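Visit report: two days with the household data group at Voyle, Drindach

Posted in Travel and visits, October

The train to Drindach stops at every village, so I had enough time to read the papers the group had sent me. I had asked in spring if I could come and look at how they gather their examples, and the reply was short and friendly: come when the heating is on, wear soft shoes, and do not bring food with strong smell. I understood the last point later, when I saw that the work is done in apartments where people live.

I work in a small laundry equipment company and we have been thinking for two years about whether a machine could sort and fold garments from private customers. We have hotel linen under control, it is flat and always the same. Private clothes are another matter. My company agreed to pay the train and one night, and I promised to write a report. What follows is a longer version of it, with the cost tables taken out.

Arrival

Voyle has its office on the second floor above a shop for sewing supplies, on the street that goes from the station to the river. There is no sign at the street, only a paper on the mailbox. I walked past it two times. The office itself is one long room with desks on the window side and shelves on the other. On the shelves are the hand-held grippers, each in its own gray tray with a number written on tape. A tray also holds spare pads, a small screwdriver, a charging cable and a cloth for cleaning the lens.

I was given tea and a form to sign. The form says that I will not photograph the inside of a home without the permission of the family, and that I will not publish a person. I think it is a good form, and I have asked for a copy for our own use.

The group is six people. Two of them write the software, and the others go to the homes, check the recordings and talk to the families. They do not have titles on their doors, since there are no doors.

How the tool is used

I had expected to see a robot arm, and I was a little disappointed in the first hour. In the homes there is no arm. A person holds the gripper in the right hand, by a handle with a trigger, and does an ordinary task with it: lifts a sleeve, pulls a corner, puts a shirt on a pile. The camera sits on the tool and looks forward over the two fingers. What the camera sees is later what the arm will see, when the same fingers are mounted on it. The arm is in another building and it learns from the recordings.

I was allowed to try in the office with some kitchen towels. It is harder than it looks. The first thing I did was to turn my wrist too fast, and the colleague who watched the screen said, very politely, that I had recorded mostly the ceiling. After fifteen minutes I could take a towel by the corner and lay it down. Folding in half took me longer, because with only two fingers you must let go and grip again, where at home I would use both hands and not think at all.

One recording is called an episode. It begins with a press on the button and ends with another press. In between should be one task, done once. If the collector drops the garment and picks it up again, the episode is kept, and it gets a note. The group wants these cases. A machine that has only seen perfect folding does not know what to do when something slides away from it, and they have learned this from their first set, which was too clean.

The numbers they shared

On the wall hangs a sheet with three lines, updated by hand. On the day I visited it said that 3,031 episodes had been recorded for the garment task and that 2,752 of them had passed the check. I asked about the difference. The reasons are written in a separate list: the button was pressed too early, the lens was dirty, a person came into view, or the position of the tool was lost by the software. The last one happens most often when the collector comes close to a plain white wall or looks straight down at a one-colored sheet. A bed cover with many flowers is better for them than a white one, and I had never before thought of a bed cover in this way.

The target for each new type of home is some 1,000 episodes. They are careful to say that this number comes from their budget and that they do not have a theory for it. I appreciated that.

The second day, in an apartment

At nine in the morning we drove to Luvham, which is a part of the town on the other side of the river, with apartment houses of four floors. The family had agreed to three mornings. They get a payment for each morning and they can ask at any time that a recording is removed. The collector told me that this has happened, and that the recording was deleted the same day while the family watched.

The rule is that nothing is tidied before the work. The collector may move a glass or a candle for safety, but the clothes and bedding stay as they are found. I stood in the hallway most of the time, so that I would not be in the picture, and followed on a tablet what the camera delivered.

It is a strange way to see a bedroom. Everything is close and large, and the view swings whenever the hand moves. I needed some minutes until my stomach was used to it. On the tablet the picture can be stopped at any moment, and the collector did this for me several times to explain what the system can use and what it cannot.

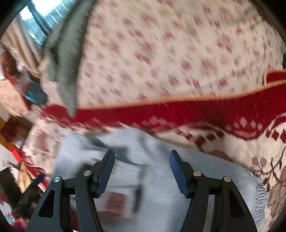 Nothing gripped: open fingers over a light blue-gray cloth on the bedding. The left half of the cloth is blurred by movement, the stitching on the red border is much sharper.

I asked if a picture with so much blur is thrown away. It is not, as long as the pictures before and after it can be followed. The arm will also have blur when it moves, so the system should know it. But if the whole episode looks like this, the checker sends a message to the collector to go slower. I was told that new collectors hurry in the first week, then they are too slow in the second week, and in the third week they find a normal speed.

Another thing that I could see well on a stopped picture is how difficult the borders are. The cloth lies on a blanket with patterns, and the blanket meets a flowered sheet. For me it is clear at once where one textile ends and the next one begins, even when the edge is soft. For a learning system each of these edges can be the edge of the garment. This was for me the most useful moment of the visit. In our own tests we always put the garment on a gray table, and so we have made the problem easy in exactly the place where it is hard.

The blue pads on the fingers have fine ridges. Our company uses smooth pads for linen, and I asked why not here. The group has tried several kinds and stayed with the ridges for thin cloth. I would like to compare this in our workshop with a stopwatch before I believe it fully.

We finished at half past eleven. The collector wiped the tool, changed the battery and wrote the number of episodes in a paper notebook. The upload is done in the office in the evening, because the connection in many homes is too slow.

A short stop at Zokomport

On the way to the station I visited Zokomport, the storage hall where the arm stands. It is a plain building behind a tire shop, and quite cold. The same type of fingers is mounted on the arm, above a bed frame with a mattress. I saw it try to lift a T-shirt from a pile. It took the T-shirt on the second try and laid it to the side, not folded, but flat enough. Then it took two pieces at once, a T-shirt and a sock, and did not notice. The engineer wrote this down and said that they will ask the collectors for more mixed piles.

I found this the right way to work. The mistake goes back to the homes as a wish for new examples, and after some weeks there is a new training. They showed me a list of such wishes, with the oldest ones from last winter: socks inside sleeves, pillow covers with buttons, wool that sticks to wool.

What I take home for our company

First, we should stop using the gray table. I will ask for old blankets and bedding from our own employees, as many patterns as possible.

Second, we should keep the bad attempts, with a note, and we need a person who has time to write the notes.

Third, the cost is mainly in driving, talking and checking. The tool is the smaller part. My estimate before the trip had it the other way around, and I will have to correct it in the tables.

I am less sure about the time plan. The group folds in homes, we fold in a hall with a belt, and I cannot say how much of their examples would help our case. They offered to send a small set so that we can try. I said yes, and I must now find out how big our server is.

Practical notes for other visitors

The last direct train back leaves at ten past six, after this you must change once. There is a bakery next to the station in Drindach with good poppy seed rolls, but it closes at two. If you go to the hall, take a warm jacket. Write to Voyle at least four weeks before, as they ask the families first and this takes its time.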